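Kornik Says Robots Need More Laundry Practice, and Plitby Is Paying for It

Apr 25, 2023

PLITBY – Kornik has begun a second round of recording sessions in which operators steer robot arms through the handling of cloth, one attempt at a time, to build up examples for a learning system it calls Pleltora. The company says the first round, which closed in March, produced 202 usable attempts. It did not say how many were thrown out.

The town is covering the rent on the work space for 64 days. What it gets in return is less clear. Kornik's proposal promised "a path to useful help at home," a phrase that appears twice and is explained neither time.

Cloth is a fair choice if the goal is a hard problem. It bends, bunches up and rarely lies the same way again. Kornik argues that enough recorded attempts will let Pleltora handle fabric it has never met. The firm has shown no test of that claim so far, and almost all of its public material concerns how the examples are collected.

Iyamu, a textile rental firm that supplied worn linens and dark work clothes for the sessions, said it has no plans to buy the system. It would want to see results on a full shift's worth of items first.

Dark fabric gets extra time in the new round. Operators work partly from a small camera at the wrist, and with black fingers closing on black cloth there is little to tell one from the other apart from a crease or a bit of shine.
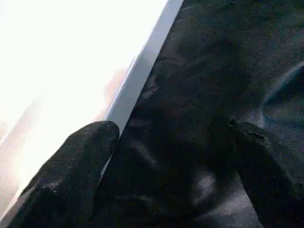
What comes next

Kornik plans to report to the town when the rental period ends. The agreement asks for a count of attempts recorded. It does not ask whether Pleltora can fold anything, and a request to add that question was still pending at press time.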